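Carpet cleaned and back in use at Kirby hall

22/04/2026

The carpeted room at the Kirby community hall is open for bookings again after a clean and a few small repairs to the floor.

Groups had been using the main hall since December, when a leaking radiator left a stain near the door and lifted the edge of the carpet. Contractors from Pelton replaced the damaged part, re-glued two seams and cleaned the rest.

The work took four days and cost £202 more than the first quote. Most of the extra went on a new threshold strip, as the old one could not be refitted.

Shalini Maurya, who manages bookings, said the hall had looked at vinyl but decided to keep the carpet. "The room is used for floor exercises in the morning and for talks in the evening," she said. "Vinyl is easier to mop but it is noisy, and people asked us to leave it as it was."

A low-pile carpet of the same type has been used for the new part. The speckled pattern should help to hide the join, although the new part is a little darker under the window and is expected to fade with use.

Users are asked to follow a few rules. Outdoor shoes should be left on the rack in the corridor. Hot drinks must have lids. Stands and other equipment on casters may be used, but should be lifted over the threshold strip and not rolled across it. Anything heavy should be moved by two people.

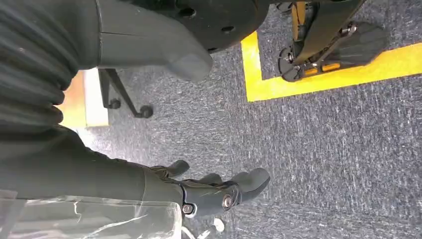

Photo: Tincuța Bogdan

The grey carpet has white fibres among the darker ones, and Ms Maurya said spare tiles would not be kept, as the supplier, Chauhan, can match it from stock.

The room holds 15 people for classes. Charges are unchanged at £10 an hour, and regular groups will get their old times back if they confirm with the office by the end of the month. The small store cupboard stays locked until its door has been rehung.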